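カテゴリー：スポーツ観戦／ローラーホッケー
2018年12月31日　投稿者：フェンス際

年末なので溜まっていた文句を書きます。女子ローラーホッケーの話です。興味のない人はミュート推奨。長いです。

Rudoraの配信で今季から画面の隅に出るようになった「勝負強さ指数」、あれを信じて見ている人はどれくらいいるんでしょうか。私は開幕からずっと疑っていて、12月の試合を見てますます疑いが濃くなりました。

指数の説明は公式のヘルプに短い文があるだけ。「試合終盤の重要な場面における貢献を総合的に評価」。総合的に、と書いてあるときはだいたい中身を見せたくないときだと思っている。

で、基準値が50。50より上なら勝負強い、下なら勝負弱い。偏差値みたいな見た目にしてあるけど、偏差値だとはどこにも書いていない。リーグの平均が50なのか、選手ごとの過去の平均が50なのかも分からない。

問い合わせました。返ってきたのは「貴重なご意見ありがとうございます」。意見じゃなくて質問だったんですが。

それでも数字が出ると人は引っ張られる。配信のコメント欄を見ていると、Peixotoのデオリンダ・パシェコが外すたびに「指数低いもんな」と書く人がいる。先に数字を見て、それに合う場面だけ覚えている。

パシェコの指数は秋からずっと基準を割っている。キャプテンで、終盤はほとんど出ずっぱりで、直接フリーヒットもペナルティも彼女が打つ。難しい場面を全部引き受けた人の数字が下がる仕組みなら、それは勝負強さを測っていることになるのか。

ローラーホッケーをあまり見ない人向けに補足すると、直接フリーヒットはキーパーと一対一なので派手だし、入って当然のように見える。当然じゃないです。膝をついて構えたキーパーの横って、本当に隙間がない。

しかも打つ前にドリブルで仕掛けるか、その場から打つかで難しさがまるで違う。パシェコは仕掛ける派。仕掛けて外すと、画面では「慌てて失敗した人」に見える。損な役回りだと思う。

逆にレオノール・ロウレイロの指数は高い。若いし、足は速いし、私も好きな選手です。ただ彼女が終盤に出てくるのは、たいてい勝敗がほぼ見えてから。そこで入れたゴールも「終盤」に数えているように見える。

「見える」としか書けないのがつらいところで、計算式が出てこない以上、外からは推測しかできない。私の読みが間違っている可能性は普通にあります。間違っているなら式を出してほしい。
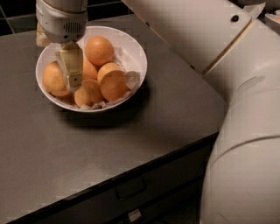
12月のPadomis戦の話をします。Peixotoが前半に2点取って、後半に追いつかれて、最後に勝ち越した試合。見た人は覚えていると思う。

あの勝ち越しの場面、ゴールを決めたのはロウレイロ。でもその前にゴール裏でボールを持ったまま相手をふたり引きつけて、ぎりぎりまで出さなかったのはパシェコです。試合後に更新された指数、ロウレイロは上がって、パシェコは動いていない。

アシストは付いていました。アシストが付いて指数が動かないって、どういう「総合的」なんだろう。

解説のカジェタノ・サルミエントは配信中に「数字にも表れていますね」と言っていた。表れてないです。あの時点の画面には前の試合までの数字しか出ていない。録画で確認しました。

サルミエントの解説自体は嫌いじゃない。スケートの止まり方だとか、スティックの持ち替えだとか、細かいところを拾ってくれる。だからこそ、数字が出た途端に数字の読み上げ係になるのがもったいない。

もうひとつ、キーパー。ラウリンダ・ガルシアの指数が出ないんです。キーパーは「対象外」らしい。あの競技で終盤に一番仕事をしているのはどう考えてもキーパーでしょう。

Padomis戦の残り時間わずかのところ、ガルシアが左のレガースで止めて、こぼれ球をもう一度右手で弾いた。あれがなければロウレイロの勝ち越しは決勝点になっていない。画面には何も出ない。

「キーパーには別の指標を準備中」と聞いたのは開幕前。年が終わります。

反論もちゃんと書いておくと、「遊びなんだから目くじら立てるな」と言われました。フォロワーさんから、わりと優しい口調で。まあ分かる。私も配信の演出に数字が出ること自体は別にいいと思っている。

ただ、Sterkskaが月間表彰にこの指数を使い始めたので、もう遊びでは済まない気がしている。スポンサー賞だから何を基準にしようと勝手、という理屈も成り立つけど、賞は履歴に残る。契約の話でも持ち出されるかもしれない。これは私の想像です。

表彰式の写真を見ると、賞品のパネルに指数が小数点まで書いてある。小数点まで出せる精度の根拠、誰か知っていたら教えてください。

試合数の問題もある。Peixotoが今季ここまでに戦ったのは13試合。そのうち終盤まで競った試合だけを拾うと、ひとりの選手の「重要な場面」なんて片手で足りるかもしれない。それで小数点。

私は統計の専門家ではないです。会社で表計算を触っている程度。でも、その程度の人間でも、少ない試合数で数字が暴れることは毎月の会議で学ぶ。

実際、パシェコの指数は1本入れただけで跳ねて、次の週にはまた戻っていた。跳ねた週には「覚醒」と書かれ、戻った週には「やっぱり」と書かれていた。本人のプレーは、私の目には両方の週でほぼ同じに見えた。私の目も別に信用しなくていいです。

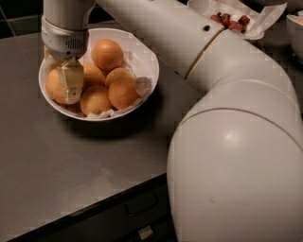

監督のゴンサロ・クーニャは指数について聞かれて「見ていない」と答えていた。短い。好きです。

でもこの発言も疑おうと思えば疑える。見ていない監督が、指数の高い選手の出場時間をこの冬から増やしている。若手を使う時期だから、という普通の説明で足りるとは思うけど、気になってはいる。

クーニャのチームは直接フリーヒットのキッカーを固定する。外しても替えない。これを頑固と見るか信頼と見るかで、たぶん指数への態度も分かれる。私は前者寄りに見ていた時期もあって、今は保留。

というのも、替えたチームがうまくいっているかというと、そうでもない。Padomisは今季よく替えていて、結果はよく分からない。入ったり入らなかったり。やっぱり数が少なすぎて何も言えない。

何も言えないときに「何も言えません」と画面に出す勇気、配信にはないんだろうな。空欄だと寂しいから何か埋める。

じゃあどんな数字なら納得するのか、と聞かれたので答えます。素朴なのでいい。終盤に誰がリンクにいて、その間に何点入って何点取られたか。直接フリーヒットを何本打って何本入ったか。それだけ並べてくれたら自分で考える。

本数を出さずに率だけ出すのもやめてほしい。成功率が高いと紹介された選手が、調べたら2本しか打っていなかったことがある。そりゃ高くもなる。

あと、青カードで人数が減っている時間は分けてほしい。パワープレー中の得点と同数のときの得点を混ぜたら、どのチームにいるかの話になってしまう。

こういうことを書くと「数字嫌い」に分類されるんですが、逆で、私は手元のノートに毎試合つけているくらいには好きです。自分のノートも抜けだらけで、トイレに立った間の失点が「？」になっている。少なくとも「？」とは書いてある。

返信で「パシェコ推しだから怒ってるだけでは」と来ました。推しです。それは認める。だからガルシアの話もロウレイロの話も書いたつもりだけど、推しの人間が書いた文章として割り引いて読んでください。

もう1件、「式を公開したら真似される」という意見。誰が真似するんだろう、この規模の競技で。真似してくれる配信がもうひとつ現れたら、それはそれでありがたい。中継が増える。

正直に言うと、Rudoraには感謝もしている。数年前まで、この競技は誰かが客席から撮った揺れる動画を探すしかなかった。ゴール裏のカメラが入ったのは革命で、あれだけで月額を払う価値はあると思っている。

だからそのお金を指数じゃなくて音声に回してほしい。ホイッスルの音が割れて、実況が何を言っているか分からない会場がある。Padomisのホームのことです。

リプレイも。ボールが小さくて速いから、ゴールラインを越えたかどうかは一度では分からない。それなのに、際どい場面のリプレイの途中で指数のグラフが画面に重なる。よりによってゴールの側に。

年明けの再開後、指数の表示が変わるという噂が流れています。出どころは不明。色分けが増えるだけ、という説もあって、私はそっちに賭ける。

とりあえず来年もノートは続けます。今つけている項目は、終盤の出場、直接フリーヒットの本数、仕掛けたかその場で打ったか、キーパーの二度目のセーブ。最後のやつはガルシアのために足しました。

ほかの会場で見ている人、特にPadomisの試合を現地で見られる人、同じ項目でつけてもらえると助かります。抜けがあっても大丈夫です。「？」で。

続きは再開後に。それまでPadomis戦の後半をもう一回見ます。良いお年を。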